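Vevport Tabletop Set: README

Maintained by the Mornville manipulation group. Prepared by Huiling Cui and Tianyou Tan, with revisions by Sawsan Haddad. Last revised in March.

Summary

The Vevport Tabletop Set contains 3,378 demonstrations of short table-top tasks carried out with two robot arms under human control. It was gathered to train and test policies that learn from examples. Each demonstration pairs camera images with joint positions, gripper openings and a written instruction in plain English.

Contents

The release is divided into two parts. The training part holds 2,978 demonstrations and the held-out part holds 400. The division was made by recording session, so that no session contributes to both. Users who wish to report results should leave the held-out part untouched until their method is final.

Each demonstration is stored in a folder of its own, containing:

- the images, in the order of capture
- a table of arm and gripper readings, one row per image
- the instruction given to the operator
- a short note on the outcome, entered by the operator

Tasks

There are five task families: moving an item from one dish to another, placing an item in a named square, stacking dishes, clearing a square, and passing an item from one arm to the other. Instructions were written by Xinyi Jia and checked by a second reader. Wording was varied on purpose, and the same task may be requested in several ways.

How the examples were gathered

Operators guided the arms by hand controllers while standing at the near side of the table. All had completed a half-day of practice, and the practice recordings are excluded. A demonstration began with both arms in a rest position and ended when the operator pressed a pedal. Failed attempts were kept where the recording was complete, and are marked as such in the outcome note — they make up a small share of the whole, and some users may prefer to filter them out.

Starting positions were drawn from a list produced before each session by a script named Buvau. The list gave a square for each item. Operators placed the items by eye within the square, and no attempt was made to centre them exactly.

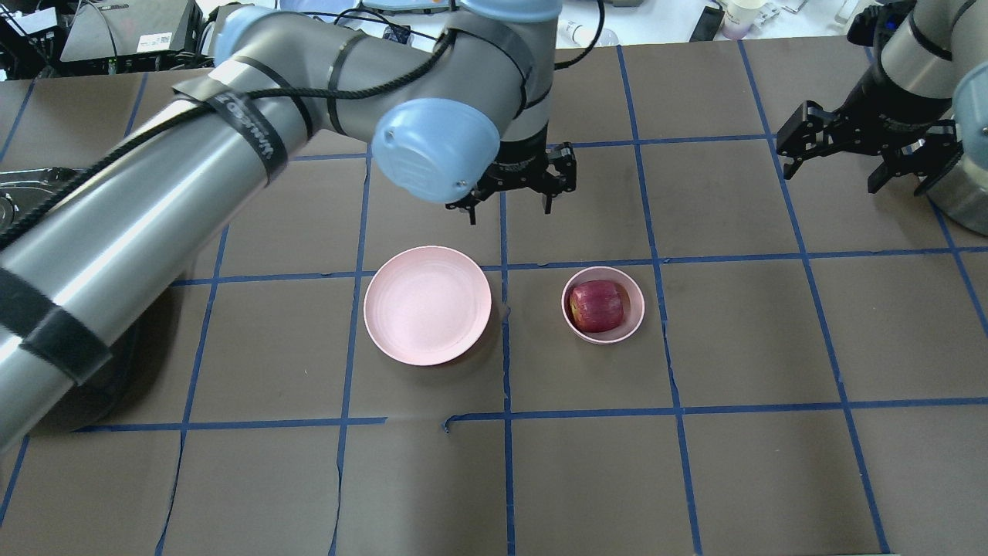
Position labels refer to squares and carry no finer measurement. The squares are marked out in blue painter's tape on brown paper, and a dish is assigned to the square in which it rests, as with the pink plate and the smaller bowl holding the apple, which stand on either side of a line. Where a dish touches the tape, the label names the square containing the greater part of it. The tape was laid by hand, and the squares are only roughly equal; the lines should not be used for camera calibration. An item inside a dish takes the label of that dish.

Known limitations

All recordings were made in one laboratory and at one table. The range of items is narrow, and lighting varied little during the day. In the earlier sessions the clocks of the two arms drifted apart slightly; Zhuoran Wei has supplied a correction file, which should be applied before the readings are compared. The arms themselves often hide part of the table from the head camera.

Permitted use

The set may be used for research and teaching. Redistribution of altered copies requires written consent from the group. Corrections to labels should be sent to Tianyou Tan, quoting the folder name and the label in question.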